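Kettles, Meters and the Flat Rate

Most household electric bills in the Sestley service area still charge one price per kilowatt-hour, whatever the hour. I think that should end. The flat rate hides the one fact about electricity that matters most to the people who run the grid: the cost of supplying it depends on when it is used.

Consider two homes that each use 400 kilowatt-hours a month. The first runs its water heater overnight. The second runs everything between five and eight in the evening. Under the flat rate they pay the same amount, although the second home is the reason the utility has to keep a peaking plant staffed and fueled. The first home is paying part of the second home's bill.
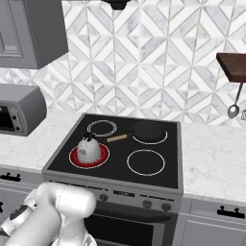 By Luana Araújo
Opinion | March 16, 2021

Cooking is the usual objection. People eat when they eat, the argument goes, and a time-based rate punishes them for it. The numbers are smaller than the argument suggests. Bringing a full kettle to a boil takes a fraction of a kilowatt-hour. Even a long dinner on an electric range seldom matches what a tank water heater draws in a day, and the tank can be put on a timer.

The Tukeo pilot is a fair test. It enrolled 112 homes and set the evening price 35 percent above the daytime price. Of those homes, 26 dropped out before the end, most of them citing a bill they could not read. That is a real failure, and it belongs to the billing format — four line items, two of them abbreviated.

Jaltard, which supplies the meters, already records use in fifteen-minute blocks. The data exists and is thrown away at billing. No new hardware is needed.

Two conditions should be attached. Renters with electric baseboard heat need a cap on the evening price in winter, as they can't replace the heaters and often can't reach the thermostat. And the rate should be the default, with a written option to leave it. The Âu district made its plan opt-in and attracted mainly customers whose use was already low in the evening — the load curve hardly moved.

The rate filing opens for comment in April. Comments should address the cap first, as the current draft leaves it blank.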